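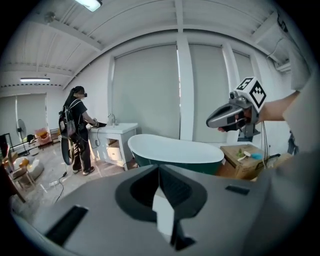
Rapport d'avancement, projet Jugah, 10/6/24. Les manuels numériques sont maintenant installés sur 83 tablettes de l'école de Kasstead. Dans l'atelier de technologie, les élèves ouvrent le chapitre sur les outils tenus à la main, comme cette pince grise avec sa longue mâchoire courbée, et ils annotent le texte directement à l'écran.

La formation des enseignants a pris du retard - 30 inscrits, mais deux séances restent à faire avant le mois de August, pardon, août. Le dépôt des exercices chez Dellard fonctionne bien.

Nous demandons de reporter 500 euros de la ligne « impression » vers la ligne « licences ».

Fitriani Majimbun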